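Margaux Pichon had given the robotics club at Sistbridge until 4 to show her something worth 60 minutes of anyone's afternoon. So far she had seen two arms and a box with its lid on.

"It's thinking," said Amber Maes.

"It's a machine, Amber. It's waiting to be told."
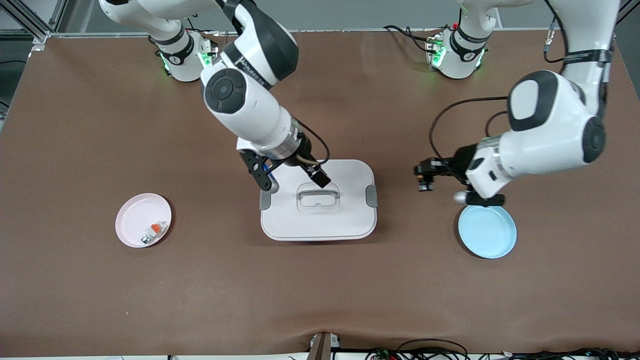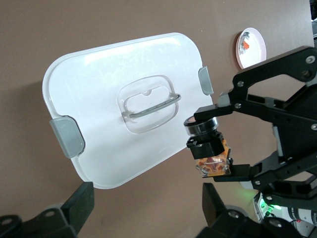 The lidded box, from the table and from close up

Amber typed something. One arm twitched – or Margaux blinked.

"Ferncombe's team say theirs opens first time," Amber said.

"Ferncombe say a lot of things." Margaux bent closer to the grey latches. She could have had both undone by now. "What's attempt 48 going to do that the others didn't?"

"Go slower."

Margaux pulled up a stool and kept her coat on.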